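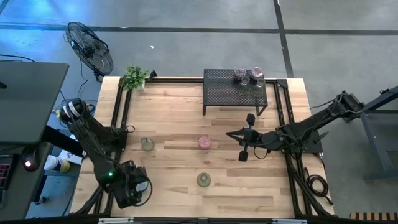
A glass rack is a raised stand or shelf on which drinking glasses are kept between uses. The simplest form is a flat top on short legs, set at the back of a counter or workbench so that the front stays free. Tops may be solid, slatted or perforated. A perforated top lets air reach the rims of glasses stored upside down.

Tinted glasses, often pink, purple, blue or green, are commonly grouped by size — larger ones in the back row, smaller clear ones in front. This keeps the short glasses in reach and makes a missing piece easy to spot. 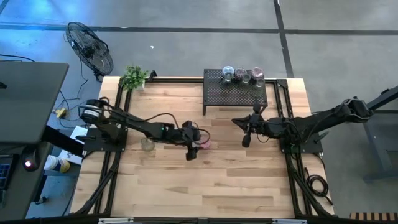
Butcher-block surfaces, made of wood strips glued side by side, are a usual base for such racks. They are softer than stone, and a glass set down hard is less likely to chip. Water left under a foot or rim can mark the wood.

In her household handbook, Ewurabena Zakaria of Kirnville advises a load of no more than 200 ounces on a small metal rack, and lists 170 patterns of pressed and textured tumblers. Yaw Nyarko's later guide to the Hirudthorpe glass trade uses the term "back shelf" for the same object.

See also: Dish drainer, Tumbler, Countertop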